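Recording tidy-up demonstrations in a lived-in lounge room
Jikisik home guides, part two

If you've come over from part one, welcome back, and I hope the kettle's on, because this bit takes an afternoon. By now you should have the arm calibrated, the wrist camera streaming, and a folder set up in Plillau with enough room for a decent session. What we're after is a set of demonstrations of one humble job: picking up household rubbish and putting it in the bin.

I'd suggest starting in a real room with real furniture. My first go was on a bare white bench, 600 episodes of it, and the policy I trained was lovely on a bare white bench and hopeless the moment it met a patterned rug. Learn from my wasted February!

Choosing your rubbish

Go for soft, crumply things that never look the same twice. Plastic bags, foil, lolly wrappers, paper serviettes. Scrunch them afresh between episodes, otherwise you'll end up teaching the model one particular crease.

Choosing your surfaces

Mix the heights, and mix the finishes as well. A rug and a polished tabletop make a good pair to begin with. 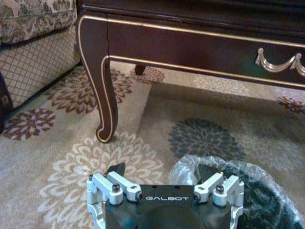
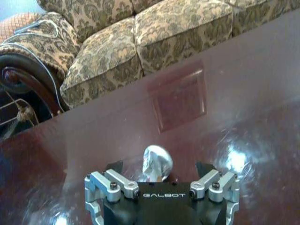
Shiny surfaces deserve a bit of extra patience. Lock the exposure before you record, and move a lamp or shift a curtain every dozen episodes or so, so that the glare wanders about. I used to chase every reflection out of the room with bedsheets over the windows, and I've given that up completely. People's houses have reflections in them.

Recording an episode

1. Put the item down somewhere new and step well back.
2. Bring the arm to a start pose. Vary this too, by a hand's width or thereabouts.
3. Press record, count to two, then begin your approach.
4. Come in slowly over the last stretch and close the fingers gently. Foil squashes, and a squashed ball is harder to grab on a second try.
5. Lift, carry, release over the bin, and stop recording once the fingers are fully open.

If you fumble a grasp and recover, keep the episode and tag it "retry". Those are worth their weight in gold. If you fumble and give up, tag it "fail" and carry on without fretting.

How many is enough?

For one item on one surface, I aim for 102 clean episodes before I bother training anything. My full lounge room set in the Tiedemann format came to 1539, spread over more evenings than I'd care to admit. Take a break after every 26, because tired hands make jerky demonstrations, and the model will copy your jerks very faithfully.

Before you pack up, run the Plivatov checker over the folder and look for dropped frames. It's much nicer to redo a few episodes while the furniture is still where you left it.

Part three covers labelling and trimming.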